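Notes for week 5: learning to pour from human demonstrations

Today we continue with imitation learning. In the last lecture we recorded single-object tasks. Now we look at a task with two hands and many small objects: moving beans from a container into a glass jar. Please read the report by Mal-soon Hong (the Amegashie task set) before the lab.

**1. Recording the hands**

The demonstrator wears gloves, and a VR controller is fixed on the back of each hand. From the controllers we get the position and orientation of each wrist. They do not tell us what the fingers do, so the finger data must be matched in time with the wrist data.
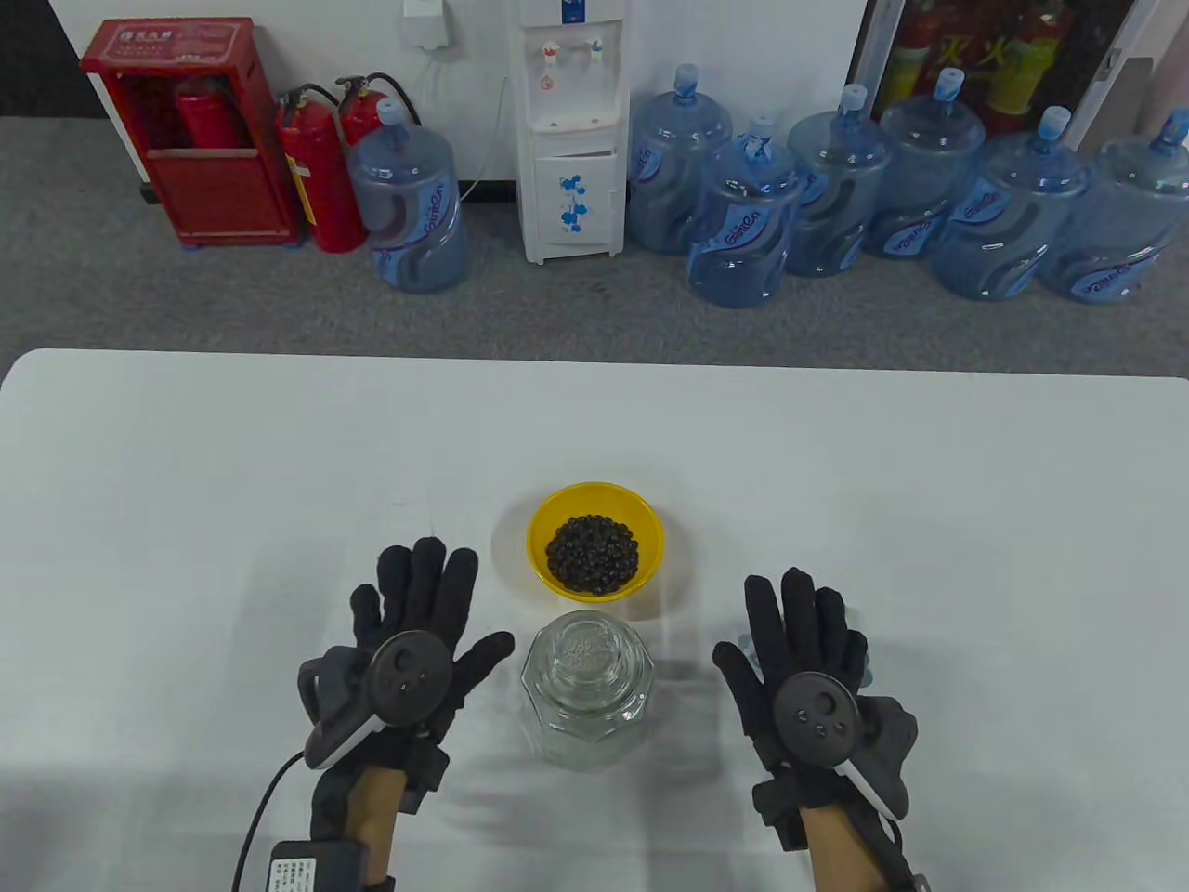
*Fig. 1. Both hands open, with the jar and the bowl of beans on the table.*

At the start of every episode we keep an open-hand pose. It gives a clear reference for alignment. If you skip it, the Heltiler script will reject the episode.

**2. Why glass is difficult**

Depth sensors often fail on transparent objects. In the Amegashie set, 651 episodes were recorded and 400 were used for training. The policy with depth input only was the weakest, and its most common error was a wrong height above the jar mouth.

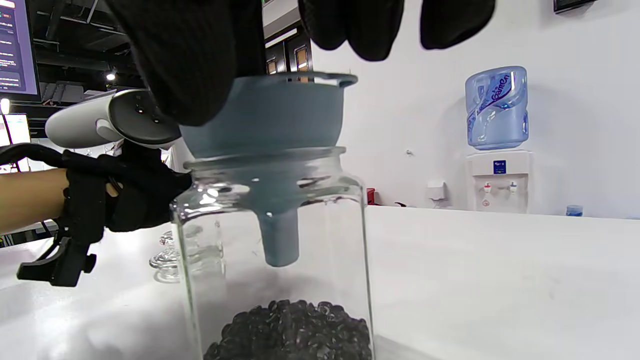

*Reading time: 2 minutes*

A funnel makes the target wider, but it adds a second contact to control. One hand holds the jar and the other holds the funnel. In the learned policy, the two arms share one action chunk of 16 steps. Zuweira Opoku tested separate chunks for each arm, and the funnel tilted more often.

**3. For the lab**

- Plot wrist height against time for five episodes.
- Mark the moment of first contact with the funnel.
- Compare your marks with your partner's and write down the largest difference.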